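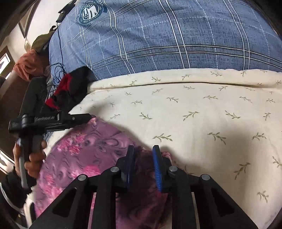

The pile so far: plaid duvet, sprig blanket, floral one on top

Layering for a cold bedroom
Posted 27 February 2025

irkberg80
Bedroom faces north and I keep the heat low at night. Right now I have a blue plaid duvet, a cream blanket with little green leaves, and a pink and purple floral cloth I may use as a top layer. Which order would you go with? Also, can the cream one be washed with the duvet?

Eleni Babić
Duvet closest to you, blanket over it. The blanket holds the warm air in. I've done it that way for 6 winters.

hollness_4
Disagree. A heavy blanket on top flattens the filling. I put the blanket underneath and the duvet last.

Eleni Babić
Depends on the blanket. Mine is thin and the duvet stays puffy.

marl2331
Wash them separately. Two big things in one drum never rinse right. And do the floral one cold the first time in case the purple runs onto the cream.

irkberg80
OK, separate loads. The cream one is pretty light so I'll try it on top first.

hollness_4
Try both for a few nights. I still say duvet last.

marl2331
What's the crest on the duvet? Is it a school thing?

irkberg80
No idea, it came from my aunt with the crest on it.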